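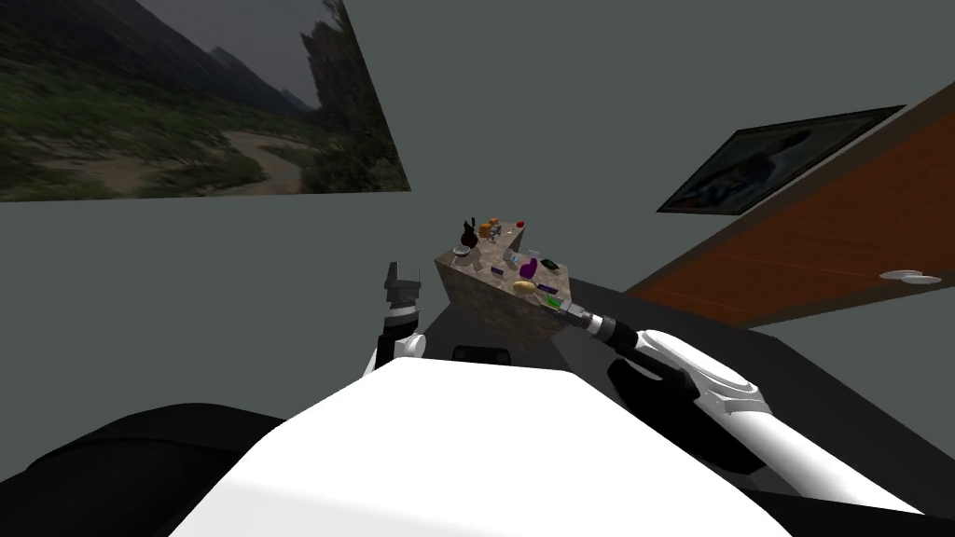
Stamville: The Complete Series (box set) review

Share 19 | Print | E-mail this article

It took years of fans asking, but Stamville finally has the box set it deserves, and I've had a silly grin on my face since I got it open. All 100 episodes are in there, spread over 19 discs, and they look better than I ever saw them on TV (my old set was the size of a toaster oven, so maybe that isn't saying much).

If you missed it the first time, Stamville is the sitcom about a small-town radio station that can't pay its electric bill. Clémence Chauvin plays Odile Brunet, the morning host who moved over from Quebec for what she thought was a much bigger job. Chauvin is so good in this! Watch her in the season two blackout episode, where she reads the weather by flashlight and makes every bit of it up. I had to pause it because my husband was laughing over the next line.

The picture has been cleaned up for the whole run. Season one used to look like it was shot through soup, and now you can read the notes pinned up behind the front desk, half of which are jokes. The sound is fuller too, though the laughs in the pilot are still way too loud and I turned it down twice.

Extras are where Prondell really went for it. You get commentaries on the big episodes, a long reunion chat with most of the cast, and the pilot that never aired, with a different actor as the station boss. It's rough, and he plays the part much meaner, but I loved seeing how close the show came to being something else. The blooper reel is short. I wanted an hour of it.

My one real gripe is the packaging. The discs slide into tight cardboard sleeves, and getting disc seven out took fingernails and some bad language. Mindum did the outer box, with the station's crooked antenna stamped on the lid in silver, and it's lovely on a shelf — just be gentle with the corners. Mine already has a ding.

The first run is 3,000 numbered copies (I got 3,199 in my head somehow and told a friend the wrong number, sorry), with a plain edition coming in July for people who don't care about the fancy lid. Same discs, same extras, no booklet. I'd hold out for the booklet if you can, as the writers' room doodles alone kept me busy for an evening.

I'm on season four now and rationing myself to two a night. Last night it was four.

Print | E-mail | 3 comments

Get our TV newsletter in your inbox. Enter your e-mail address to sign up.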